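Saving Water at the Kitchen Sink

Water that leaves a house in the Lisell Creek watershed ends up back in the creek, and what goes down the kitchen drain goes with it. These tips come from the home section of our household workbook, which families and classrooms may copy freely.

Scrape plates into the compost or the trash before they get near the sink. Food scraps put extra load on the treatment plant, and on a septic tank even more.

Never pour cooking grease down the drain. Let it cool in a can, put the lid on, and throw it out with the garbage. Wipe greasy pans with a used napkin first and you will need less soap.

If you wash by hand, fill one basin for washing and one for rinsing. A faucet left open at 2 gallons a minute uses 1000 gallons in a little over eight hours of running, and a family gets there faster than it thinks.
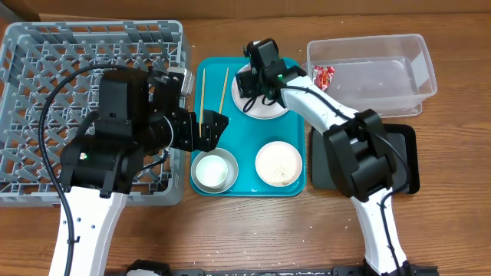 Let the rack do the drying.

Choose a dish soap without phosphates and measure it. One squirt in the basin is enough for a normal load. More suds only mean more rinsing.

Cool rinse water with no grease in it can go on flower beds. Keep it off lettuce and other things you eat raw, and do not store it overnight.

Check the faucet for drips in August, when the creek is lowest. Put a cup under it at bedtime and look in the morning. A worn washer is usually the cause, and most hardware stores carry them.

Students in the Genville program can record their results on the kitchen page of the workbook.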